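## How does marble get its swirls?

I used to think somebody painted the wavy lines on marble. I was six, to be fair, and I was sitting on the cold step of the library in Stuvcombe, following a grey squiggle with my finger. Nope! The lines are inside the stone, and they're much older than any library.

Marble starts out as limestone, and lots of limestone starts out as shells. Tiny sea creatures die, their shells sink, and the bits pile up on the seabed for millions of years until they're squashed into rock.

Then the rock gets pushed deep underground, where it's seriously hot (200 degrees would bake your potatoes, and it can get a lot hotter than that down there). The limestone doesn't melt. Its little grains grow into bigger crystals that lock together tightly – and now it's marble.

Pure marble is white. If there was a bit of mud, sand or rust in the limestone, it gets squeezed and stretched into streaks called veins.

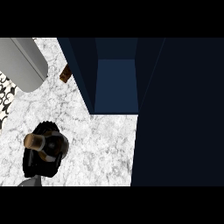
**What makes some veins grey?**

Grey veins often come from clay, or from a dark mineral called graphite, the same stuff that's in your pencil.

Green ones can come from a mineral called serpentine, and pink or red ones usually mean there's some iron in there. My friend Rūta has a green pebble she swears is marble – I think it's bottle glass, but she won't let me check.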